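Write the stop rule first! I keep telling every team at Trandley this, and I'll keep going, because a good one-page standard makes two-arm work so much more fun. Ours says when an arm may enter a tub, how far the other stays back, and who may restart after a halt. We ran 3,000 garment picks in July under that page.

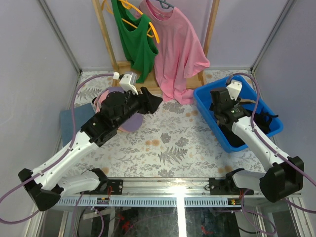
One reader at Grultik wrote back that a page is too short, and that any rule without a number in it will get bent by Friday. Fair point, and I love it! So put the numbers in. Give the clearance, give the speed, date the sheet, and let the newest person on shift edit it.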